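Review: Pallard conflict map and alert app, after six months
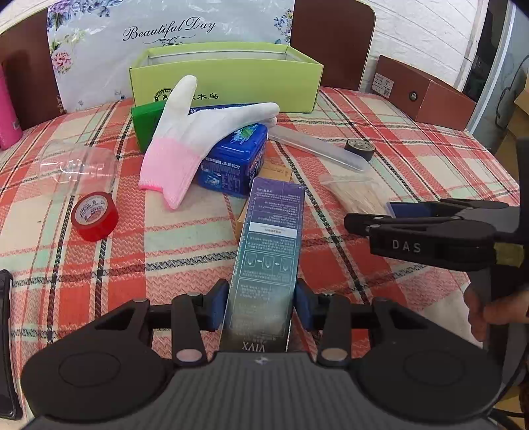

A slim carton on the plaid tablecloth.

I follow the fighting in eastern Europe for a small newsletter, and until last fall I did it with a browser full of tabs. Pallard is a paid app that puts front line maps, government statements and wire headlines in one place. I have used it daily for 6 months on a laptop and a phone.

The map is the main reason to pay. It shows areas of control, contested ground and claimed strikes in separate layers, and each layer can be turned off. Tap a marker and you get the source, the time it was posted and a confidence grade. Claims made by only one side carry a gray outline until a second source backs them up. I wish more free maps did this. Border crossings are also marked, with a note on whether they are open to cars, trucks or foot traffic.

Updates are steady during the European day and slower overnight. Most changes to the line show up a day behind the first claims on social media. I don't mind that. A rival service, Akeck, is faster, but during my trial it moved one village back and forth three times in a week.

Alerts need work. The default settings sent me far too many, including every routine ministry briefing. You can filter by country and by type of event, but the filters are buried under the account menu and the phone and laptop don't share them. I had to set everything up twice. One Monday the phone app logged me out and sent nothing until evening.

The statement archive is better than I expected. It holds the original text beside an English translation, and search works in both. At last check it had 2289 entries under "troop movements" alone. Translations are readable, though ranks and unit names are sometimes handled differently from one entry to the next. Check those before quoting.

There are 3 plans. The cheapest has the map with no archive, the middle one adds the archive and alerts, and the top one adds data downloads. I have the middle plan and have not needed more. Canceling takes an email, and I would like to see a button for that.

Pros: clear sourcing, good archive, map layers load quickly on an older laptop.
Cons: messy alert settings, no offline map, slow overnight.

Worth paying for if you write or teach about the war. If you only want the day's headlines, a free news app will do. I plan to renew in May and will update this review if the alert filters get fixed.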